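Piltgate Shared Kitchen: tableware and table setting
Progress report to the Lotum fund
Mar 12, 2026

1. Work in this period
The inventory of loose tableware is complete. It lists 582 pieces, of which 217 are flatware. Chipped and bent items were withdrawn before the list was made and are not included. Replacement bowls were ordered from Plellen and have been delivered in full.

2. Table layout
The folding tables remain in use on the tile floor. Bowls and mugs are kept to the left of a setting, with the fork and spoon to the right of the steel bowl. Mixed colors and materials are accepted, and no matching sets will be bought under this grant.
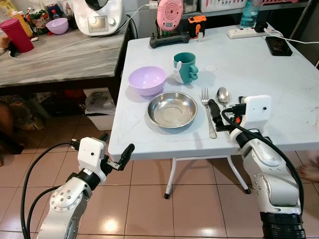 A written comment on the draft layout came from Agbenyega: the shallow steel bowls are fine for salad and rice, but soup needs a deeper bowl, and the fork should be left out on soup days. Both points have been adopted. The layout sheet will be reissued in two versions.

3. Storage
Flatware is now stored by type in open trays. Mugs stay on the lower shelf. Labels for the trays are printed but not yet attached.

4. Spending
Of the 400 dollars allowed for small items, 99 dollars remains. The balance is reserved for deeper bowls and one more tray.

5. Next period
Attach tray labels. Issue both layout sheets. Repeat the flatware count in April and report any losses against the inventory.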